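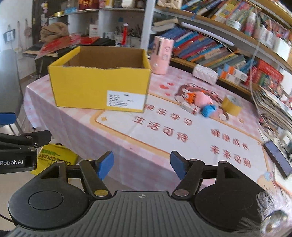 Gripper pads open in front of the yellow box.

Does the clutter around the box hurt my examples?
Posted 30 January 2021 by Rastness

Hello all! I'm gathering pick-up examples at home with a pair of hand-held grippers, and I keep going back and forth about my table. The cloth is pink and white checks with hearts and a cartoon bear printed on it, there's a tall stack of papers on the right, and small things sit right on top of the bear. I have 523 takes so far, all on this one table – should I clear it off and start over with a plain cloth, or is the mess good for the learning? I'd hate to throw them away.

Pralutmont
Please don't throw anything away! I had the same worry in September and kept everything, and I'm glad I did. A busy table is fine. What bit me was that the table never changed, so the policy learned my table and got lost on my sister's. Shuffle the small items every 23 takes or so, swap the cloth now and then, and try to get at least three different rooms. Also, go slow when you close the fingers – my early takes were so quick that I had to redo most of them.

Heluvcombe
plain cloth. always worked for me

Đặng
I'd go with the first reply, with one addition. Printed pictures can fool a model into reaching for something flat, so keep some takes where the object you want is sitting on the print and some where it's well away from it. Hold back six takes from each setup for testing and don't train on those.

Related posts
Cleaning blue finger pads
How long should one take be?
Two grippers, one person: tips for cables

Contact us | © 2021 | Back to top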